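Turkton Robotics Club: The Sorting Bench

Gallery page, one picture so far

The Turkton Robotics Club meets in a room with 14 chairs and 19 members, so punctuality is our strongest subject. This term's project is the sorting bench. An arm picks up a toy block, carries it to a cell on a grid, and lets go of it there. A toddler can do it, as Rhiannon Bellis likes to remind us when we have spent a whole evening on the letting go part.

The plans are our own, more or less. Benoît Mallet drew the links, drew them again with holes to save filament, and then drew them a third time because he had measured a servo from the wrong side. Printing was done on the club machine, which takes one color at a time and was loaded with orange when we got to it. Nobody voted for orange. The arm is called Parri, after a long argument that Anas Zerouali won by writing it on the cupboard.

Roksolana Yatsenko wrote the control code. Her log covers 762 practice grabs, including the ones marked "no" and the ones marked "NO." She would like it known that version 2 is much better behaved, and that anyone who edits the joint limits without telling her will be sweeping the floor until June.

More pictures will go up when Hywel Gape finds the cable for his camera. He has been finding it since the start of term.

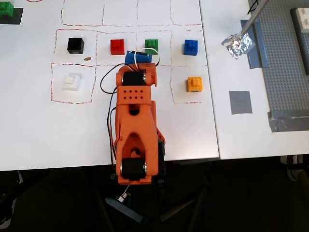
Page last changed: June, by H. Gape

Parri at work on the grid, blue block in the gripper. The red dashed lines were drawn by hand and wobble a bit -- Anas says the code should cope, Roksolana says Anas should buy a ruler.

Tape is by now our biggest expense after filament. If you'd like to join, come along at 6:30 in the evening and bring a chair.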